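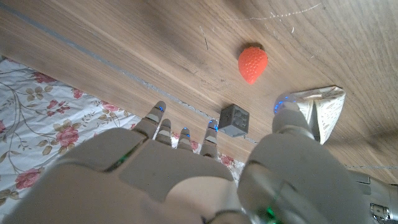
The Cilwood water protests had no leader, no office and, for the first three weeks, no name. People from the Toprak side of town just started showing up at the pump station with empty jugs. Banging them. Most of the arguing happened at home before anyone went out, over a wooden table like the one in the photo, light brown, a bit of floral cloth on it, the stuff pushed together in a small group so there's room to write on the back of a bill. I sat at a lot of tables like that in March. Everybody had the bill out.

It started with the bills. The city handed its water system to Drurier, a private operator, two winters ago. Rates went up the first summer, then again. Then came the shutoffs. Under the old system you got a knock, then a letter, then another knock. Under the new one you got an orange tag on the door handle and a dry tap the next morning. One woman on the Toprak side found hers when she came home from a night shift with two kids to bathe. She had paid. The payment had gone to the old account number and sat there.

So. Jugs. The first evening was maybe a dozen neighbors and a dog. By the end of the second week it was the whole width of the road, church people, high schoolers, a retired bus driver with a snare drum. No stage, no speeches to speak of. A police car parked at the corner with its lights off and the officer inside ate his dinner. I've seen rowdier bake sales.

Then the council passed the ordinance.

It is four pages long and it was read aloud once, after ten at night, to a nearly empty room. Any gathering on a public road or sidewalk "for a common expressive purpose" now needs a permit. The permit costs 100 dollars. You apply in person, at the county building in Flirbridge, on the far side of the river, and the bus to Flirbridge quit running in the fall. The application asks for a list of expected participants. By name. And no gathering at all, permit or no permit, within 200 feet of "critical utility infrastructure," which takes in the pump station, the Drurier billing office, both water towers and, if you walk it off with a measuring wheel as one resident did for me, the front steps of city hall. There's a valve box under the lawn.

"So where are we supposed to stand?" she asked. She had the wheel in her trunk. She's a surveyor's assistant, it was her work wheel, she was a little worried about that.

The city attorney's office sent me a written statement. Public safety, it said. Access for maintenance crews. It said the ordinance is content neutral and applies equally to all groups. I asked which other groups had applied for a permit since it passed. No reply to that one. The county log, which I went and looked at, shows a 5K run. Its fee was waived.

The arrests came on the first evening after the ordinance took effect. Same crowd, same jugs. Officers had come over from Flirbridge to help, in helmets, which was new. They read the order to disperse through a loudspeaker that a lot of people told me they couldn't make out, partly because of the jugs, and then they moved in from both ends of the road. That is the part witnesses keep coming back to. Both ends. You were told to leave and there was no way to leave by. By midnight they had 200 people, and the lockup in Cilwood holds nowhere near that, so most were put on school buses and driven across the river.

I talked to people who were on those buses. Zip ties behind the back, for hours. A man with diabetes who asked for his kit and was told to wait for intake. Intake was at four in the morning. A girl of seventeen processed as an adult, her birth date written down wrong, and not fixed until her mother stood at the counter with the birth certificate. Phones taken as evidence. Some of those phones still haven't been given back, and the receipts say only "phone, black."

Bond was set at 3000 dollars each. For a first offense, under an ordinance one day old, for which the top fine is a fraction of that. The judge did it as a block, reading names off a sheet. A public defender told me she met her clients in groups, standing up, in a hallway, and she had a cold and had lost her voice and ended up writing the advice on a legal pad and holding it over her head.
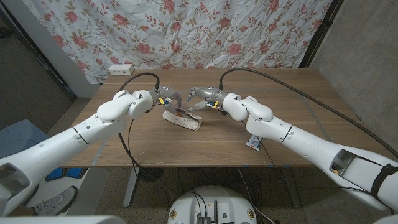 There were talks, kind of. The mayor's office and a handful of residents met twice in a back room at the library in Cilwood. Those who went in came out saying they'd been close: a freeze on shutoffs through the summer, a payment plan, bonds dropped for anybody without a prior record. Look at the two gray hands in the photo, coming in from either side and almost meeting over the middle of the table. That close, I was told, by people on both sides who agree on nothing else. Then Drurier's lawyers pointed out that a shutoff freeze would breach the operating contract, there was a penalty clause, and the city went home. The contract itself is not public. Parts of it are. The part with the penalty clause is blacked out.

I asked the company for an interview four times. It sent a fact sheet on leak repair.

What happened to the charges is a mess and I'll try to be quick. A first batch was dropped, quietly, no reason given. A second batch was offered a deal: plead to disorderly conduct, pay a fine, stay out of any gathering in the city limits for a year. Plenty took it. You would too, with a job to get back to. A home health aide told me she signed it in the parking lot, on the hood of a car, because her supervisor had texted that she'd be off the schedule if she missed another shift. She didn't read the part about the year. Her church holds its Easter service outdoors. Is that a gathering? Her lawyer isn't sure. The prosecutor's office wouldn't say.

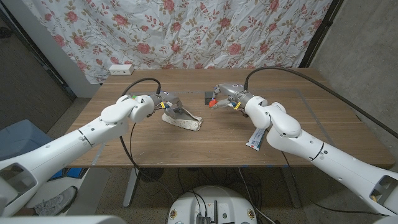

The rest are going to trial, and those are the ones to watch. They argue that the ordinance is unconstitutional on its face, the participant list above all. A list of who plans to show up, handed to the county in advance. An older man on the Toprak side, who came here as a young father from a place where such lists were kept, put it to me flatly. He said he filled out one of those forms once in his life and that he lost a brother by it. He wouldn't tell me more and I didnt push.

The city says lists are kept sixty days and then destroyed. The ordinance says nothing about that. No one I asked could tell me who does the destroying.

Meanwhile the street has changed. You notice it more if you've been away a couple weeks. There's a camera pole at the pump station now and a second one by the laundromat, where there is no utility infrastructure of any kind. People lower their voices at the laundromat. A barber told me customers used to argue about the rates all day long and now they do sports. A teacher said her students asked whether a walk to the bus stop counts, if there's a bunch of them and they're all mad about the same thing. She laughed telling me. Then she said she'd looked it up.

And the shutoffs go on. That gets lost in all this. The coverage, mine included, went to the helmets and the buses, and the orange tags are still going on the doors. Residents keep their own tally on a sheet of poster board in a garage, street by street, in marker. I'm not printing the number because they asked me not to until they've checked it twice. It takes up most of the board. Families with taps are running hoses over the fence to families without, and that is a violation too, under the Drurier terms of service. Section nine. Unauthorized resale or transfer. A couple on one of the back streets got a warning letter for it, and taped it to their front window facing out.

Not everyone on the Toprak side is with the protesters, I should say. A man who runs a tire shop near the pump station lost most of three weeks' business with the road blocked, and he's sore about it, and he has a point. He thinks a permit is fair. He thinks 100 dollars is too much. He'd have signed the form himself, he said, if they'd let him do it in Cilwood. Then he went in the back and came out with his water bill, wich he wanted me to see.

The first trial date has been moved twice. The public defender's office in Flirbridge has asked for the loudspeaker recordings and been told they exist, then that they don't, then that they are under review. A hearing on that is set for nine in the morning, in the small courtroom, the one with eighteen seats. Residents have been told they can't wait in the hallway in groups.

They've asked how many is a group. They're waiting on an answer. In the meantime a few of them are working out rides across the river, two to a car.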